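Slow looking, and a shoebox of negatives

May 4, 2021

I have been meaning to write this one since before Christmas, and every time I sat down to it I ended up making tea and looking out at the rooks instead. So forgive me if it wanders. It's about contact sheets, mostly, and about a man called Ludger Rathjen who taught me how to look at them, and a bit about the big clear-out I've been having in the back room at Garkadside.

Some of you will remember that I started taking pictures on my uncle's old Skania, a great brick of a thing with a shutter that sounded like somebody dropping a biscuit tin. I had it for years. I loved it and I took dreadful photographs with it, really dreadful, all horizon and no subject, and I kept every single negative because film cost money and I couldn't bear to throw money away. They went into a shoebox, and then a second shoebox, and then into the kind of plastic crate you get for root vegetables.

When I moved up here I carried that crate up the stairs myself, put it under the bench, and didn't open it. You know how it is. There was the roof to see to, and then the garden, and then I got a digital camera and for a good long while I didn't think about film at all. I took 3000 pictures in one July, mostly of the same bit of estuary, and I don't believe I looked at more than a handful of them properly. I'd put them on the computer, flick through with one finger on the arrow key, feel pleased or not pleased, and go and get my supper. 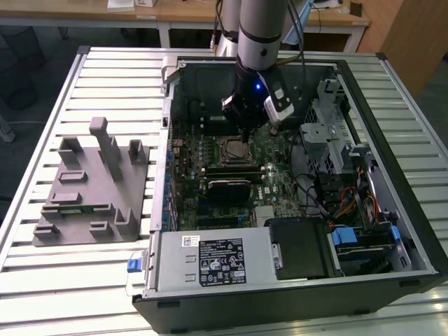 What Ludger used to say

Ludger ran an evening class in Clitlow, in a room over the library that smelt of fixer and wet coats. There were seven of us at the start and I think most of us had come because it was winter and the pub was shut for refurbishment. He was a big, slow-moving man with very clean hands. He had learnt his printing in Hamburg and he had no patience at all with talk about cameras. If you started telling him what lens you had used he would just wait, quite politely, until you had finished, and then ask you what the picture was of.

It's a harder question than it sounds. I remember bringing him a print I was proud of, a boat shed with the tide out, and he asked me what it was of, and I said a boat shed. He looked at it for a bit and said, "Then why is all the light on the ladder?" And it was! There was a ladder leaning on the end wall and it was by far the brightest thing in the whole print and I hadn't seen it, not when I took it and not in all the hours I'd spent in the darkroom coaxing it out of the tray.

His great thing was the contact sheet. For those who have never had the pleasure, you lay your strips of negatives straight down on the paper, put a sheet of glass on top, and give it a few seconds of light, and you get the whole film in little pictures no bigger than a postage stamp or two. Everybody I knew used them as a sort of menu. You ran your eye down, picked out the good one, and put the sheet in a drawer. Ludger made us keep ours out on the table for a fortnight before we were allowed to print anything. A fortnight! We grumbled terribly.

You were meant to look at the sheet every day, at breakfast if you could, and put a small pencil mark by anything you noticed. It didn't have to be anything good. A hand, say, or the way you'd stood in the same place for six frames running and then suddenly moved. By the end of the two weeks you'd have marks all over, and hardly ever by the picture you would have chosen on the first evening.

I found out a fair amount about myself that way, some of it not very flattering. I found out that I nearly always took the first picture from too far off, and walked forward as I got braver, and then lost my nerve and stopped just before it got interesting. I found out that I waited for people to leave. There would be a lovely empty quay in frame twelve, and in frames nine, ten and eleven you could see a woman with a dog getting smaller and smaller as she went, and she was the best thing in them.

I asked him once if he did the same with his own work and he went off to the cupboard and brought out a sheet that he said he'd been looking at for thirty years. He wouldn't tell me what he was looking for. It was a street market, ordinary as you like, cabbages and headscarves. I've thought about that sheet more than I have about almost any proper photograph in a gallery.

Opening the crate

So, this spring I finally pulled the crate out. I'd had a bad back and couldn't do anything in the garden, and I had run out of library books. I bought some chemicals and a new safelight bulb, blacked out the little bathroom with a blanket and drawing pins, and got the old Bognár enlarger down from the top of the wardrobe. It wanted a clean and a new plug, and the column has a wobble in it that I've cured with a folded bus ticket, but otherwise it's as good as it ever was. I started making contact sheets of everything, from the beginning, in order, bad ones and all.
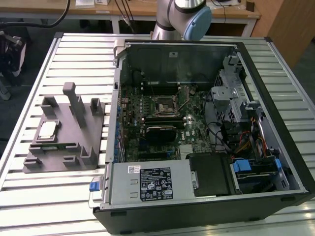 It has taken weeks and I am still nowhere near the bottom. I do two films of an evening, no more than that, or I get careless and start leaving fingerprints on things. The sheets go up on the kitchen wall with masking tape and I look at them while the porridge is on.

The dreadful photographs are still dreadful, I ought to say. I haven't uncovered a lost genius. The horizons are wonky and there's a whole film of a regatta in which the boats are specks. But I keep finding things at the sides. My mother's elbow and a bit of her blue cardigan (grey, of course, but I know it was the blue one) in the corner of a picture of a hedge. The old bakery in Clitlow, before they put the plastic sign up, behind a friend pulling a silly face. A dog I'd completely forgotten, who I think belonged to the people at the ferry cottage, turning up in three separate films like a bit-part actor.

I took none of those on purpose. I was pointing the camera at something else every time, something I thought was more important, and I couldn't tell you now what was so special about that hedge.

I did try the same trick with the digital pictures. A friend showed me how to print them out small, a page at a time, and I stuck a few of those up too. It works well enough, though I find I'm less patient with them. Perhaps it's that there are so many, or that I know perfectly well I could have deleted the poor ones and never did, out of laziness more than thrift. The estuary in July goes on for page after page. I've put my pencil marks in all the same, and I notice I was very taken with one particular post that summer. I'd walked past it only last week without a glance, so I went back the next morning and stood there for a while. It has a rusty ring on it and some good yellow lichen.

If you have a box like mine, I'd say get it out. You don't need a darkroom, you can hold the strips up to the window and squint, and there are still people who will make the sheets for you by post if you'd rather not have your bathroom smelling of vinegar. Leave them somewhere you'll pass every day. Use a soft pencil, because you'll want to rub things out, and don't let anyone tidy them away.

I had a letter from Ludger's daughter in the winter. He's well, it seems, and still living near the harbour, though his eyes are poor now and he doesn't print any more. She says he has people describe photographs to him over the telephone. I've picked out the one with the elbow and I'm going to ring him at the weekend, once I've worked out how to tell him what it's of.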